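Clostosa 引き出し付きテーブル（白）
Tramik 取り扱い家具 ＞ テーブル ＞ Clostosa

2020/5/21更新　在庫と送料のところだけ直しました。あとは前のまま。古い書き方が残ってたらすみません、気づいたら連絡ください。

角のない白い天板のテーブルです。端に木の引き出し。以上、と言いたいところですが、問い合わせが多いので書けるだけ書きます。

用途はなんでも。食事、書きもの、本を広げる、手芸、花の水切り、打ち合わせ。立って手元の作業をするときの台にもなります。椅子は付きません。よく聞かれるので先に書いておきます、椅子は付きません。

設計はTsegereda Mersha。もとはBarretoという食器の店の、包装台として描いた図面だそうです。お客さんがすぐ横を通る狭い店で、角に腰をぶつける人が続いて、それなら角をなくそう、と。引き出しは紐とハサミの置き場だった。で、店を手伝っていた人が家にも欲しいと言いだして、家庭用に描きなおしたのがClostosa。包装台のころより浅くて軽いです。
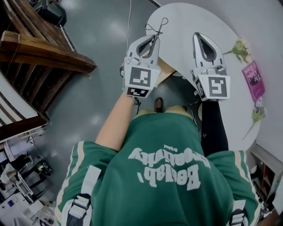

天板のふちについて。丸いと物が置けないんじゃないか、という質問、毎週のように来ます。置けます。ただ壁につけて使うと奥に三日月みたいなすき間ができるので、ペンや箸が落ちます。壁づけしたい人は長いほうの辺を壁に、少し離して。いちばんおすすめは部屋の真ん中に出してしまう置きかた。どこからでも手が届くし、まわりを歩いても当たるところがない。小さいお子さんのいるお宅から、角にクッションを貼らなくてすむようになったと便りをもらっています。

白は一色だけ。黒はないのか、木の色はないのか、これも多いです。今のところ予定なし。試作はしたけど、黒はほこりが目立ちすぎてやめました。白も白で、コーヒーの輪はつきます。早めに拭けばだいじょうぶ。画面の色と実物は少し違って見えるかもしれません。気になる方は色見本を送りますので備考欄に「色見本」と。無料。返さなくていいです。

［置き場所を決める前に］
・玄関、廊下の曲がり、エレベーター。この順に測ってください。玄関は通ったのに廊下で回らない、が一番多い
・引き出しを開けたときの余裕。引き出し側に壁や棚があると開ききらない
・床暖房の上は可。ただし長時間の高温設定はやめてください
・窓ぎわの直射日光は避ける。白は焼けると黄色っぽくなります。カーテン一枚で違う
・エアコンの風が直接あたる場所も、できれば避けて
・寸法は下の図面PDFを見てください。ここに書き写すと毎回まちがえるので、PDFが正です

新聞紙をつないで天板の形に切って床に敷いてみる、というのをおすすめしてます。丸い形は数字だけだと大きさの見当がつきにくいです。四角いテーブルから買いかえる方はとくに。思ったより小さい、と言われることも、思ったより大きい、と言われることもあります。敷いて、まわりを歩いてみて、椅子を引いてみて、それからで遅くないです。

［引き出し］

ここが一番手間のかかっているところなので長くなります。まず、前板。天板のふちに沿わせるために、まっすぐな板は使えません。設計のMershaさんがずっとこだわっていて、試作のたびに戻されたのもここでした。前板は下の写真の通りゆるくカーブしていて、明るい色の木です。白い天板の端から引き出すと、そこだけ色が変わる。取っ手を探すより、ふちに手をかけて手前に引く感じ、といえば伝わるでしょうか。中に入れるものは軽いものにしてください。鋏、ペン、封筒、カトラリー、充電ケーブル、そのくらい。本をぎっしり詰めると重くて途中で止まります。奥まで押し込むときも静かに。
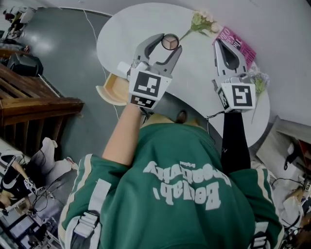

花を飾るテーブルとして買ってくださる方が、案外います。花瓶を置くだけの人もいれば、枝を広げて切って束ねるところまで全部この上でやる人も。淡い緑の花を枝のままぽんと置いただけでも白い天板だとちゃんと絵になるし、ピンクの雑誌が一冊あればもうそれで飾りつけ終わり、でいいと思います。引き出しは開けておけば花ばさみや紐がすぐ取れる。切った茎や葉は汁が出るので、作業のあと必ず水拭きしてください。とくに百合の花粉。あれは水拭きするとかえって広がるので、先にテープでぺたぺた取る。それから拭く。順番まちがえると泣きます。花瓶の底も見てください、素焼きのままの底だと引きずったときに傷がつきます。

［手入れ］

ふだんはかたく絞った布で拭いて、そのあと乾いた布。それだけ。洗剤を使うなら台所用の中性のものを薄めて。メラミンスポンジはだめです。最初はきれいになったように見えて、表面がくもります。シンナー、除光液、漂白剤も不可。アルコールは、最近とくに聞かれますが、しゅっと吹きつけて置いておくのはやめてください。布に少し含ませて拭いて、すぐ乾拭き。毎日何度もやるとなると保証はしきれないので、そういう使い方の方はテーブルクロスか透明マットを敷いてください。

熱い鍋を直接置かない。鍋敷きを。マグカップくらいなら平気ですが、長く置くなら何か敷いたほうが。濡れたグラスを一晩放置、これもあと残りします。油性ペンがついたら、自分でこすらずにまず連絡ください。こすってから連絡をもらっても打つ手がないことが多いです。

引き出しの木のほうは水拭きしすぎないこと。乾拭きが基本。季節によってすべりが重くなったり軽くなったりします。梅雨どきに重いのは木がふくらんでいるためで、故障ではないです。それでもきついときは、ろうそくのろうを底の両わきに薄くこすりつけてください。昔の箪笥と同じやりかた。スプレー式の潤滑剤は木に染みるので使わなでください。

［今年の1月に変わったところ］

引き出しの止めを変えました。以前の型は勢いよく引くとそのまま抜けてしまうことがあって、足に落としたという話が来たので。今は奥で一度止まります。抜きたいときは少し持ち上げながら引く。1月より前に買った方で止めを付けたい方、部品だけ送れます。自分で付けられます。ねじ回しひとつ。下の部品のところから。

［組み立て］

届いたときは天板と脚が別になっています。引き出しは入った状態、動かないように紙テープでとめてあります。作業は必ず2人で。ひとりでもできなくはないけど、裏返した天板を起こすときに脚に無理な力がかかって、ねじ穴がゆるむ原因になります。

箱を開けて、中の毛布をそのまま床に広げる。天板を裏返してその上へ。脚を仮どめ、ぜんぶ付いてから本締め。最初の脚からきつく締めてしまうと最後の脚の穴が合わなくなります。起こして、がたつきを見る。がたつくなら一度ゆるめて、平らな床の上で立てたまま締めなおし。これでたいてい直ります。直らなければ床のほうが傾いていることもあるので、向きを変えてみてください。

一週間ほど使ったら増し締めを一度。忘れがち。カレンダーに書いておくといいです。

［送料・納期］

送料 1,950円（玄関先まで）。離島は別途見積もり。
納期はご注文から3週間。配送はStesance便で、前の日に運転手さんから電話が入ります。知らない番号でも出てください、出ないと持ち帰りになります。時間指定は午前か午後かだけ。部屋の中までの運び入れは今、休止しています。再開したらこのページに書きます。
梱包材の引き取りもなし。箱は大きいです。たたんで資源ごみへ。毛布はさしあげます。洗って使えます。

［いっしょに買えるもの・部品］
脚裏用フェルト　一式300円
引き出しの止め（旧型用）　無料、送料も無料
脚の取り付けねじ　無料。なくした場合も遠慮なく
色見本　無料
透明マット　品切れ中。天板の形に合わせて切るので入荷が遅いです

フローリングやつるっとした床の方はフェルトあったほうがいい。テーブルを引くときの音がぜんぜん違います。すり減ったら貼りかえ。

［返品・保証］

到着してから組み立て前なら返品可、返送の送料はお客さま負担でお願いします。組み立て後は、こちらの不良の場合だけ。届いたときの傷やへこみは、箱の写真と傷の写真をつけてメールしてください。箱を先に捨ててしまうと運送会社との話がややこしくなるので、確認が済むまでとっておいて。

保証は2年。脚のぐらつき、引き出しの不具合、天板のはがれ。使っているうちについた擦り傷、日焼け、熱のあとは対象外です。修理は部品を送るか、天板だけ引き取るか、状態を見て決めます。

［よくある質問］

ぐらつきませんか
体重をかけて端に手をついたり、腰かけたりはしないで。ふつうの作業や食事なら問題なし。ミシンも可、ただ振動でねじがゆるむので増し締めをこまめに。

引き出しの向きは選べますか
選べません。テーブルごと回してください。丸みのある形なのでどちら向きでもわりとおさまります。

店舗用に複数欲しい
メールで。Aurora Torresが担当します。まとまった数だと納期が変わります。図面も先にお送りできます。

実物を見たい
ショールームは予約制、いまは一組ずつにしています。マスク着用でお願いします。引き出しの開け閉めや座った感じはやはり触ってみるのが早い。ご自宅の椅子の座面の高さを測ってきてもらうと話が早いです。

電源は付いていますか
付いてません。配線用の穴もなし。穴を開ける加工も受けていません。ケーブルはふちから垂らすことになるので、足をひっかけないように。

［在庫］
白：あり（残りわずか。次の分はもう作りはじめてます）
カートに入らないときは売り切れです。再入荷メールの登録はカートボタンの下。

価格はカート画面に税込みで出ます。図面PDF、組み立て説明書PDFはページ下のリンクから。説明書は文字が小さいと言われたので大きい版も作りました、ファイル名に「大」とあるほう。

電話は午前のほうがつながりやすいです。メールの返事は翌営業日、混んでるときはもう少しかかります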